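Gasura Two-Finger Handling Tool: Purchasing and Planning Information

The Gasura is a two-finger end tool supplied by Tostari for institutions that are preparing to automate the sorting and folding of clothing and household linen. It is offered in a hand-held version, used by staff to record handling tasks, and in an arm-mounted version. Both accept the same fingers, so a site may begin with the hand-held version and move to an arm in a later budget year without replacing its stock of spares.

Pricing and terms

The finger set, order code 857, is sold as a matched pair. The hand-held version carries a warranty of 18 months from delivery. Arm-mounted units are quoted individually after a site review. Orders of more than one unit are scheduled through the Flemine office, and institutions whose fiscal year closes in June are advised to submit their purchase request before the end of May. Replacement fingers cost $51 per pair, and the mounting kit costs $269. Freight and installation are not included in either price.

Planning the work area

Tostari recommends that buyers set aside funds for the table as well as the tool. A flat, stable surface at standing height is sufficient for most garment work, and existing furniture may be used if it does not rock under load.

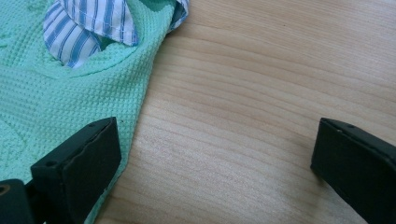 Garment type has a direct effect on the number of trial hours to be budgeted. Flat items such as towels and pillowcases need the least preparation. Mixed loads need more, and purchasers should include them in the acceptance test. A crumpled waffle-knit garment with a striped piece folded into it, set on a smooth wooden tabletop, is a suitable test load. Written acceptance criteria should be agreed upon with the El Sherbiny service desk before the purchase order is issued.

Contact Tostari Equipment Sales | Copyright Tostari. All rights reserved. | Back to top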